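**Kidura Primary and the new attendance letters: anyone else had one?**

**pebbledash_mum**

Evening all. I've just opened a letter telling me my youngest is "at risk of persistent absence" and inviting me to a meeting at school. She had chickenpox! They were the ones who told us to keep her off till it had scabbed over. So now I've got a letter on headed paper with a nice threatening bit about fines halfway down, and a meeting at 8.40 in the morning when I start work at nine in Danley.

Has anyone been to one of these meetings? Do you have to go? I rang the office and was told the letters come out of the system and the head doesn't see them first.

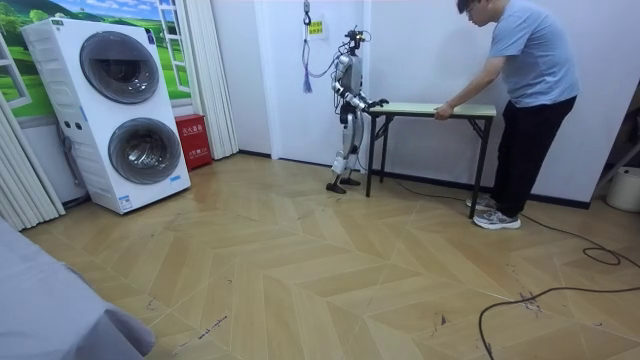 I'm not against the school chasing people up, by the way. There was a family on our road whose kids were hardly ever in and it did them no favours. But surely somebody can look at the reason for absence before pressing print.

**oldgoat_58**

Governor at a different school here (not Kidura, so don't shout at me). The letters go out on a percentage. Your daughter will have dropped under whatever line they've set and the computer doesn't care if it was spots or a fortnight in Tenerife. Go to the meeting, take anything you've got in writing, be polite. It'll be over before your tea's cold.

**Tilly_and_twins**

Sorry but I don't agree with "be polite and go". Why should she lose an hour's pay over a mistake? I had the same in the spring term, wrote back asking which sessions they meant and how each one was coded, and two were down as unauthorised when I'd phoned in both mornings. They changed them. No meeting, no apology either mind you.

We also get those 100% certificates in assembly, which drive me up the wall. My son cried because he'd had a tooth out and missed a morning.

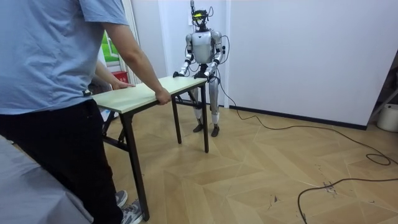
*The folding table, with a hand at each end of the job.*

**kazmi_lane_dad**

Can I stick up for the certificates? My lad loves his. He got one in August, posted out with a little pencil, and it's still on the fridge. Not everything has to be an outrage.

On the letters though, yes, they're awful. Ours said 19 sessions missed, and it took me ages to work out that a session is half a day. I'd been sat there thinking he'd bunked off for weeks.

**pebbledash_mum**

Oh that's useful, I didn't know about the half days either! That makes mine look a lot less dramatic. Tilly, did you email or send a proper letter? I've got the app but messages on there seem to vanish into thin air.

**Tilly_and_twins**

Email, to the office and the head together, and ask for a reply in writing. Keep it short. Mine was four lines.

**oldgoat_58**

Fair enough, that's a better first step than mine. I'd still turn up if they don't answer, only so it doesn't get written down as you refusing. And ask whether they can do it by phone, plenty of schools will.
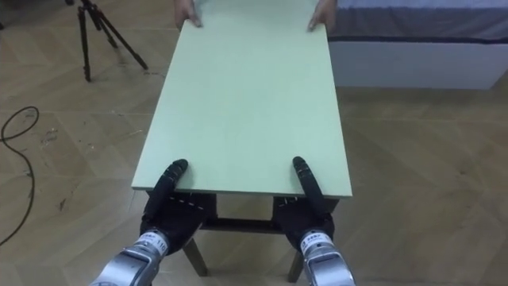
**Ama** reckons phone meetings are no good, as she had one last year and the notes that came back bore no relation to what was said. She'd go in person and take someone along to write things down.

**kazmi_lane_dad**

Taking someone is a good shout. My sister came with me and asked all the things I'd forgotten.

**pebbledash_mum**

Right, email's gone, with the dates and the time of each call off my phone bill. I've asked for a phone slot after four if they still want to talk. Will report back when I hear.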